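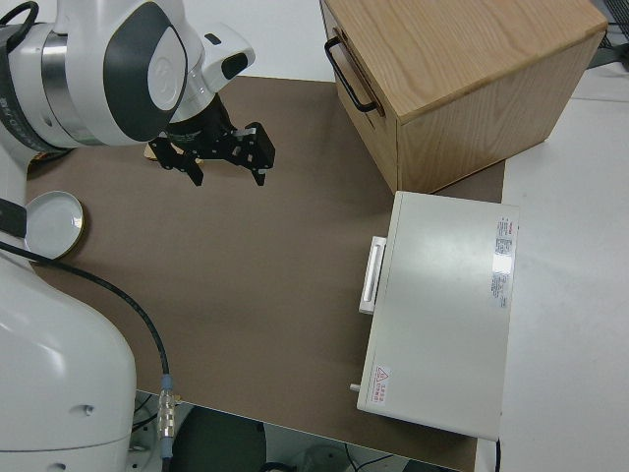 Dela Asante
Lead author, indoor training and power measurement

4. Drift in trainer power over a ride

4.1 Why we looked at warm-up

Every smart trainer on the market comes with a number for accuracy, and every owner of one has a theory about why the number does not apply to them. Our riders were no different. Before the first session we had been told that the Paltora reads high, that the Paltora reads low, and that the Plorine is fine as long as one never looks at a second power meter. We set out to see how much of this complaining could be put down to one dull cause, the heat that builds up in the unit during the opening minutes of a ride.

The makers all ask for a calibration, or spindown, after a warm-up. Few people do one. In our sign-up form we asked riders when they had last calibrated at home, and the most common answer was a question mark.

4.2 Setup

We tested four trainers, two from each brand, against crank-based meters from Mridha fitted to the same bike. The crank meters were zeroed before every ride. Each trainer was left overnight with the power off, so that it started at room temperature, and the fan was kept off the flywheel. The riders asked for the fan to be pointed at them instead and this was granted without debate.

All rides were done in the trainer's fixed-power mode, at a steady 100 watts for the first block and then in steps set by the rider's own fitness. We logged both power sources through one head unit to keep the clocks in line. Files were cut into one-minute pieces, and pieces with a dropout in either source were thrown away. That left 3,942 minutes of paired data, most of it very boring to produce.

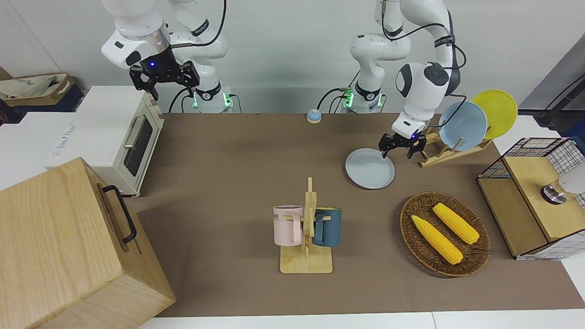 Cadence was left to the rider. In an earlier draft of the protocol we had fixed it, and lost a pilot rider who found that he disliked the study more than he liked science. Free cadence adds noise, particularly at low wheel speed, so we kept each rider in one gear for the whole session and report the gear with the results.

4.3 Results

Both models drifted in the same direction. Cold units read above the cranks, and the gap shrank as the ride went on. In the Plorine units most of the change was over after about 7 minutes. The Paltora units took longer and were less alike, with one of the pair settling early and the other still wandering at the end of the first block. A spindown done cold made matters worse in both models, as it locked in a correction that the warm unit no longer needed.

Figure 4. Gap between trainer and crank power by minute of ride, cold start, all riders pooled. Shading shows the spread between riders.

We had expected the drift to be larger for heavier riders. It was not, though our heavier riders were also the ones who soft-pedaled the opening block, and we cannot pull the two apart.

4.4 Comments on the draft 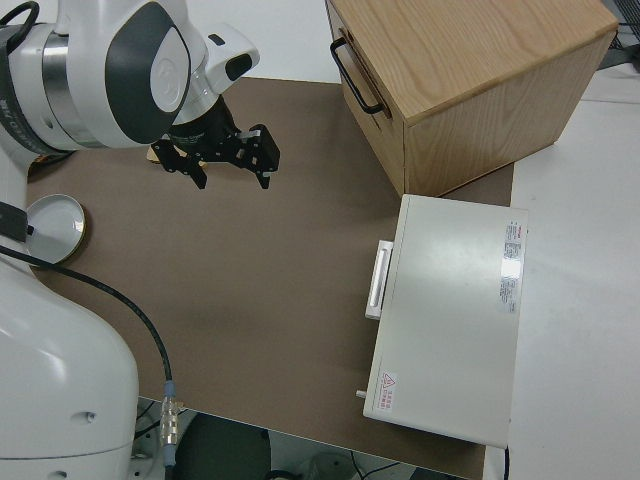
Korkor Sarpong wrote that we were being too easy on the cranks. A crank meter warms up too, she pointed out, and if it is zeroed in a cold room and then ridden next to a sweating human for an hour, some of what we call trainer drift may belong to the Mridha. She suggested a second zero halfway through.

She is right that we cannot rule this out. We repeated one session per trainer with a mid-ride zero, and the early gap kept its shape but lost a little of its height. The corrected values are used in Section 5, where the same rides are run again through the Andell app with its power-match setting turned on.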